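Gripper pads, again

I got to the workshop at Gorkside on Tuesday evening meaning to do the cable clips and ended up thinking about pads instead. The finger bodies are fine. I printed them in black on the slow setting, put the two mounting holes where Tae-yang Byun told me to, and they haven't given me any trouble. The rubber is another matter. I glued it on with contact adhesive straight from the tube and didn't roughen the plastic first. The left pad has a bit of a lip along the top now. The right one has frayed at the corner and the top edge is lifting.

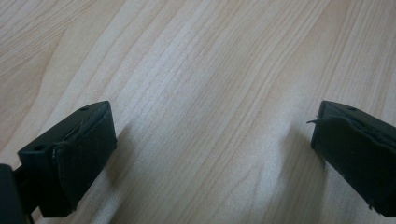
Si-eun Ki thinks I should cut a shallow pocket into the finger so that the pad sits in it and the edges are covered. That means a new print for all four fingers, and my spool is nearly done. For now I'm going to scuff the faces with 100 grit, use the thicker glue, and trim the rubber 3 mm short at the top. If those pads start peeling as well I'll do the pocket.

The rest of the time went on towel folding. We settled on towels because Na-rae Chae had a drawer full of them, and cloth is a fair test of whether a pair of hand-held grippers is any good. You pinch both sides, lift, bring the edges together and put it down in the basket. I'm slow at it. Seo-ah Seol is much quicker and doesn't look at her hands.

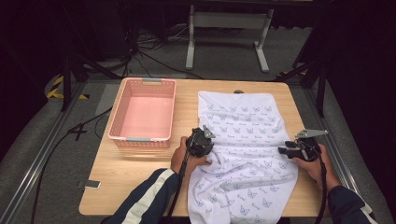

The log stands at 1,172 folds, counting the ones from before I changed the springs. I'd like to keep the old ones separate but I didn't write down where the change came, so they're all in one folder. Next time I'll put a line in the notebook.

Still to do: shorter cables on both grippers, a stiffer spring on the left, and some way of holding the trigger that doesn't make my thumb ache after half an hour. I've ordered a sheet of softer rubber to try against the present stuff. The cable clips are still in their bag.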